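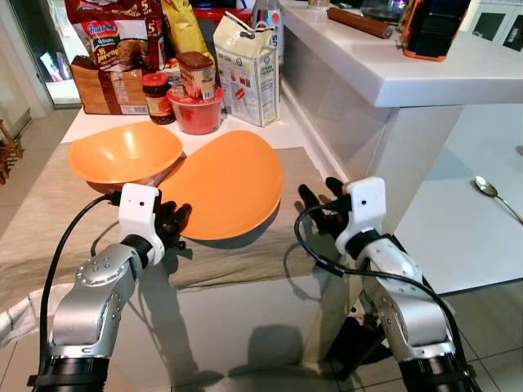
Best way to keep herbs going on a north-facing windowsill?

Search the forum
Advanced search

Mirport Growers > Indoors and windowsills
14 replies
Share 6

vy_doan
Hello all! I moved to a first-floor flat in Mirport this spring and the only window I've got in the kitchen faces north. I would dearly love to have herbs on the go all year (I cook a lot of Vietnamese food and I get through mint and coriander like you wouldn't believe), but so far the coriander has gone leggy and fallen over, twice, and the basil just sulked. The mint is fine. The mint would be fine in a cupboard.

Is it worth getting a lamp or should I pick different plants? Window is a decent size, no trees outside.
Vy

brellport_beans
Pick different plants! There's loads that will cope. Parsley, chives, mint, lemon balm, and Vietnamese coriander if you can find it (rau răm, you probably know it better than I do). It's a different plant from ordinary coriander and so much more forgiving. Mine lives at the back of a dim porch and I cut it every week from April to the end of autumn.

cuong_t
Seconding rau răm, it roots in a glass of water in no time. Buy a bunch from the shop, eat most of it, stick four stems in a glass, pot them up when the roots are as long as your finger. Free plant! I've never paid for one.

sillwatcher
Going to disagree with the "different plants" advice. A lamp changes everything. I held out for years and then got a cheap clip-on LED, and now I have basil in January, proper basil with leaves you can tear up. Twelve to fourteen hours a day on a timer plug, lamp a hand's width above the tops. Vy, if you love basil and coriander then grow basil and coriander.

brellport_beans
Fair, but then you've got a purple glow in your kitchen until bedtime.

sillwatcher
Mine's plain white light, you can get those now. It looks like a shelf light. I chop onions by it.

old_tom_iredby
Coriander doesn't fall over for lack of light alone. How are you sowing it? If you buy the pots from the supermarket there are far too many seedlings crammed into each one and they're all fighting. Split the pot into four as soon as you get it home and give each clump fresh compost. Same with basil. And don't move home-sown coriander once it's up, it hates it and bolts.

vy_doan
Oh! They were supermarket pots, both of them. I just put the whole thing in a nicer pot and watered it every morning.

old_tom_iredby
Every morning is too much in low light. Lift the pot, and if it feels heavy leave it alone.

cuong_t
Tom is right about the watering but I don't agree about splitting basil in May, you lose half of it to sulking. Take cuttings from the shop pot instead, same way as the rau răm. Snip just under a leaf joint, strip the bottom leaves, glass of water. Change the water every couple of days or it pongs.

old_tom_iredby
I've split basil for thirty years and lose maybe one clump in ten. Each to their own.

Văn
Can I put in a word for perilla? Grown from seed, pinched out early, it makes a lovely bushy plant and the smell when you brush past is wonderful. It does want more light than mint, so I'd put it under sillwatcher's lamp. The seed is slow, so soak it overnight and press it on to the surface without covering it.

brellport_beans
Yes to perilla!! The purple one is gorgeous.

vy_doan
You lot are brilliant. Plan is: rau răm and chives on the sill, a white lamp on the shelf for basil and perilla, and I'll try splitting one pot and taking cuttings from another so Tom and Cường can both feel they've won. Will report back.

sillwatcher
Please do, and get the timer plug at the same time as the lamp!

vy_doan
Stems are in the glass as of tonight.

Like 50
Share 6
Views 495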